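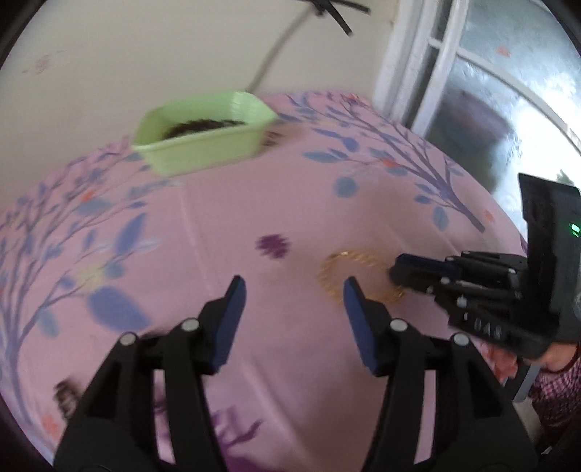
A gold chain bracelet on a printed cloth, with two hand-held grippers close by.

The trouble with necklaces

Robots can lift a car door all day without a scratch. Ask one to pick a thin chain off a patterned cloth and put it in a dish, and until quite recently you'd have had a long and fairly sad afternoon. So I was delighted, in a way that surprised my editor, to spend a day reading through the results of the Skakley project, in which a small team at Riltuvthorpe set out to teach two robot arms to tidy up jewellery.

Why jewellery? A chain has no fixed shape. You can't tell the machine "it looks like this", as it will look like something else the moment you touch it. It slides, it bunches up, it hangs down from the fingers and catches on whatever is nearby. Two strands lying together may come up as one. And it's small, so a gripper that lands a few millimetres off gets a pinch of cloth and nothing else.

The older way to gather practice for this kind of job was to have someone drive a real robot by remote control. It works, but it is slow, and people get tired and clumsy. You can't feel much through a joystick. Skakley went the other way and left the robot out of the first half of the work altogether. People hold a pair of grippers in their own hands, each with a camera on it, and simply do the task. They pick up, put down, nudge, drop, try again. The cameras record the view, the software works out where each gripper was and how wide it was open, and all of that becomes the lesson. The robot arms come in later, fitted with matching fingers and matching cameras, so that what they see looks much like what the person's grippers saw.

I love how plain this is! The hard bit, the knack of it, comes straight from a human wrist. 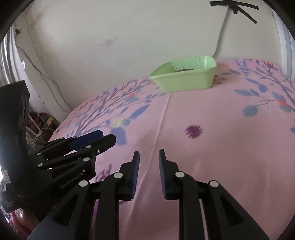 Background turned out to matter far more than the team had expected. In the first round, every lesson was recorded on a bare grey bench, and the arms learned nicely and then fell to pieces anywhere else. They had learned "the thing that isn't grey". For the second round the rule was to work in real rooms with whatever was already on the beds and tables, and the busier the better. Pink cloth printed with branches, blue leaves and red-orange flowers is a very good teacher, full of thin wandering lines that a lazy system could easily take for a chain. Creases help too.

The second round brought in 3,278 recorded lessons from 30 homes. The team then trained a fresh version of their control software, which they call Amadi, and gave it 50 tries at a job it had not practised: an unfamiliar chain, on an unfamiliar cloth, into an unfamiliar dish. It failed 12 of them. The version trained on the grey bench, given the same 50 tries, managed only 12 successes. Same arms, same fingers, much the same number of lessons. I read that page twice.

What I enjoyed most was the list of failures, which the report sets out one by one. Several were pinches of cloth. A few were chains lifted perfectly well and then carried off again, still hooked over a finger as the arm drew back. One try was marked as a failure when the chain ended up half in and half out of the dish, which seems harsh to me - I'd have given it the point.

The other piece of the result is what the second hand is for. Left to themselves, people use it far less for lifting than you might think. They use it to steady the dish, to hold the cloth down, or to wait close by in case something slips. Amadi picked up the waiting as well. In the recorded runs its idle arm hovers near the work and then comes in late to help, much as a person's would. 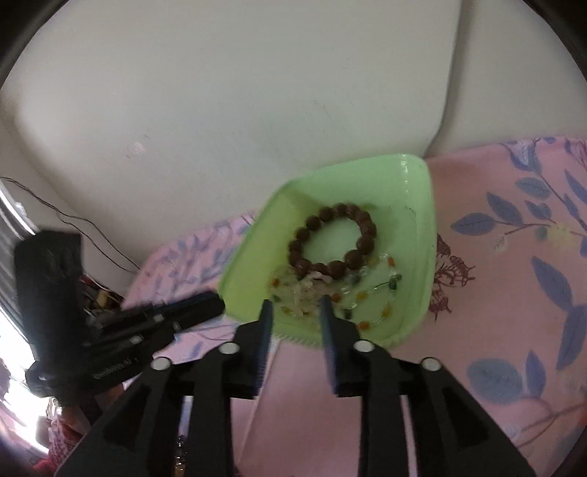
Signe Berge is less easily charmed. She wrote to me after reading a draft of this piece to say that a chain is the kind case, and that she would hold her applause until the arms could take two tangled strands and part them without pulling. Lifting a muddle into a dish, she pointed out, only moves the muddle. She would also like to see the same test run with the lights turned low, "as bedrooms usually are when anyone takes a necklace off".

Fair on both counts, and the report doesn't claim otherwise. Untangling was tried on a handful of strands and left out of the scores. The trouble seems to be force. The cameras show where a strand goes but say very little about how hard it is being pulled, and the person's fingers, which know perfectly well, keep that to themselves. Arudico, the firm that builds the arms, is now working with the team on a fingertip pad that can feel a tug. An early pair is due at Riltuvthorpe before the end of October, and the first thing they plan to try it on is a knot.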